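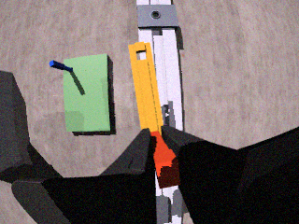
Search this site Enter keywords Go

Minutes of the gripper trials meeting, held March 6, 2020 in the upstairs room at Toft

1. Welcome and last minutes
The chair thanked everyone for coming, and especially the two colleagues from Brakow, who had travelled a long way and very kindly brought cake. The February minutes were agreed, with one spelling put right.

2. Simulated comparison of the two grippers
We spent most of the meeting on this, and it was a very good discussion. The simulation group have now finished 600 runs with the Flakeo gripper and 357 with the Fulitz. All of them use the same task, in which the gripper comes down over the white rail and closes on the end of the yellow-orange bar. The group were warmly thanked for their patience, as the work went on well into several evenings.

The Flakeo fingers are kinder to the rail and seldom touch it on the way down. The Fulitz holds more firmly once it has closed, but it does need more room on either side, and several people felt it was being judged a little harshly on a task where the bar lies partly over the rail. It was agreed – after rather a long chat – that no choice should be made until both grippers have had the same number of runs.

Action: simulation group to bring both up to 800 runs.

3. Camera view
The view looking down past the fingers was liked by all. One member pointed out that the black parts of the gripper take up a good deal of the lower half and asked whether the camera could be moved a little. Brakow will try 4 other positions and send round the results. The speckled pinkish ground will stay as it is for now, so that new runs can be compared with old ones.

4. Controller
The slower closing speed was tried at Brakow's suggestion and everybody preferred it. It will be used for both grippers from now on. The old setting is to be kept on file in case we want it back.

5. Any other business
The kettle upstairs has been replaced – many thanks to Brakow for the loan of theirs in the meantime. Expenses forms should go to the Toft office before the end of the month, please.

Next meeting: to be arranged once the extra runs are in.

Last updated: March 2020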